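Farkance Household Tasks Programme
Progress report to Prosisgate, second reporting period
Prepared by Laurențiu Barbu, site lead
January 12, 2023

1. Work done since the last report

The laundry folding work has moved out of the Kadora workshop and into bedrooms. Staff who used to fold garments at a workshop table now spend part of each shift working with hand-held grippers on beds. We had planned for 50 sessions in the period and completed all of them. Jeans were taken first, as they make up a large share of what the Kadora laundry handles and are tiring to fold in quantity.

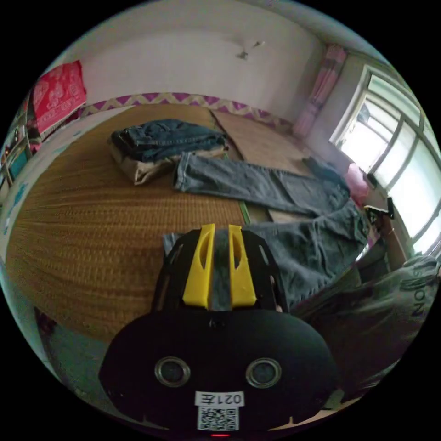 Folding work on a bed with a woven mat. Folded clothing at the back, light blue jeans still spread out.

2. Effect on staff

The job has changed more than we expected in October. Folders used to be judged on pieces per hour. They are now asked to work at a steady pace and to start a garment again if the grip slips. Several found this frustrating at first. Pay has been moved from piece rate to an hourly rate for all 13 people on the programme, and no posts have been lost.

Sore wrists were the most common complaint. Ionuț Cozma has brought in a short break between sessions and a rule that no one does more than two sessions in a row. Complaints have dropped, but we would like another period of records before calling the matter settled.

3. Training

New starters get two days of practice before their first proper session. The hardest thing to teach is handling long garments with the tool, as most people want to smooth the cloth with a bare palm. We now teach them to look at how the garment lies before they touch it. Black jeans stretched diagonally over a mat, with the waistband at the far end and the legs towards the worker, call for a different first grip from a pair laid square. Dark denim also makes seams harder to pick out, so trainees move on to it after the lighter pairs.

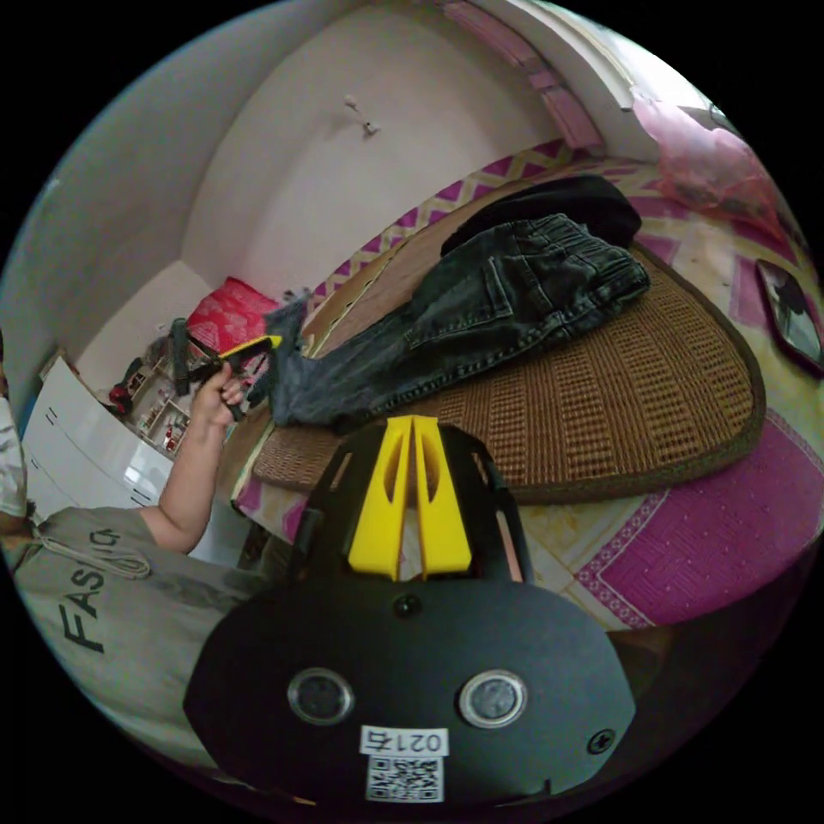 Costs are within the approved budget, with 2,000 still unspent under equipment. We ask for permission to move this to training hours. The extra time would go mainly on bed work, where the surface gives under the garment and patterned sheets and a woven mat can lie one over the other, as they do with the black jeans. Staff who learned on a hard table need longer to get used to it.

4. Next period

Work at the Vídalín site will start once the rota there is agreed. Shirts and towels will be added after that. Ionuț Cozma will send the revised rota and the wrist records separately.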